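Skuno shelf-stocking simulator, reviewed after 3 months on a returns bench

Skuno is a simulation package for planning robot pick-and-place cells. It takes a model of a workstation, a single arm with a two-finger gripper and a set of objects, and runs placement tasks against them before any hardware is bought. We used it at Gratbridge, where returned goods are sorted by hand into open-top compartment shelves. The question was how much of that sorting an arm could take over, and what would be left for the people on the bench.

Setup. The installer is plain and the manual is short. Building our first station took one afternoon. Shelf dimensions are entered in a table, which is faster than dragging parts with a mouse. Objects come from a stock library. We used mostly bottles and cups, plus awkward shapes with handles, to stand in for the mixed goods we receive.

Running. A batch of 1300 placements finished overnight on an ordinary desktop. The log lists each failure with its stage: approach, grasp, lift or release. In our first batch, 61 failures came at release, nearly all at the dividers. Jireš, the package we tried earlier, reported only pass or fail and was of little use for redesign.

Rendering. Surfaces are glossy and highlights are strong. Dark marks show up along some joints between panels, and reflections near the base of the shelf are blurry. This did not affect our placement results, which use the geometry only. Anyone training a vision system on the output should check it first.

Effect on the work. Ludmila Kolář, who leads the bench, went through the logs with her team of 4 before the layout was fixed. They moved the tall goods to the end nearest the packing door and asked for a manual lane for anything with a loose lid. In the plan they approved, the arm takes the repetitive placing and the staff keep inspection and exceptions. That means less reaching but more screen time, and two people have asked for rotation between stations. Skuno has no way to model operator workload. We did that part on paper with the Gestbridge worksheet.

Licensing is per seat. Support answered by the next morning each time.

Recommended for layout work. Not sufficient alone for staffing decisions.

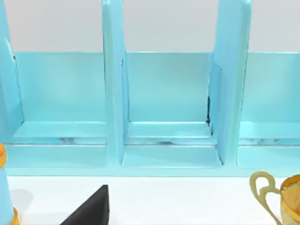

Skuno render: shelf station with empty compartments, gripper fingertip and gold cup in front.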